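Work surfaces and color, a thread. I spec benches and tables for small labs and repair shops, and the question I get most is why I keep recommending white when everyone owns gray.

Start with reflectance. A matte white top sends most of the overhead light back up at the underside of whatever you're working on. A dark gray top eats it. Same fixtures, same height, and the gray bench needs a task lamp.

Gloss is a separate number and people mix the two up. A glossy white top is worse than a matte gray one. You get a mirror image of the tube right where your screws are. Ask for the gloss value at 60 degrees and stay under 10.

Gronberg prints it on the data sheet. Bonex will send it if you email. Akbulut lists "satin" and leaves it there, so I measure a sample before I order.

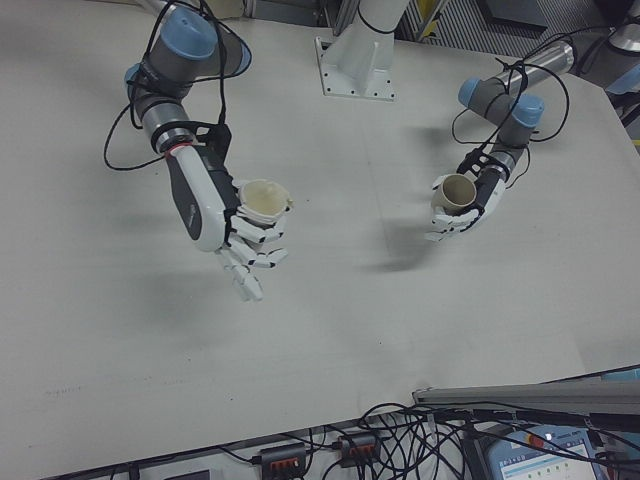 Pridar Bench Supply replied that white shows every scratch and their customers send it back inside a year.

Fair point, partly. White shows dark marks: graphite, rubber, aluminum rub-off. Most of that is transfer sitting on the surface and comes off with a melamine sponge. Gray hides the transfer and shows the real scratches, which read as pale lines.

I checked my own notes on this. Of 26 white tops I placed, going back to a December order, almost 20 needed nothing except cleaning. The rest had edge damage, and edge damage doesn't care what color you bought.

Edges, then. If the top is a faced board, the banding fails before the face does. Solvent creeps under it, the glue line goes yellow, the corner lifts. Get a radiused edge or a one-piece top if you wipe down with alcohol every day.

Static is the other reason shops end up with gray. Plenty of dissipative mats are sold in gray or blue and people match the bench to the mat. You can put a blue mat on a white bench. It looks fine.

Contrast matters for small black parts, and there white wins easily. For clear parts (lenses, sleeves, O-rings in silicone) it loses. Keep a 30 cm square of dark felt in the drawer and put it down when you need it.

Prices as of 1/6/19: white and gray are the same at Gronberg and Bonex. Akbulut adds a charge for white in the deep sizes. I'll post the gloss readings for their sample when I have them.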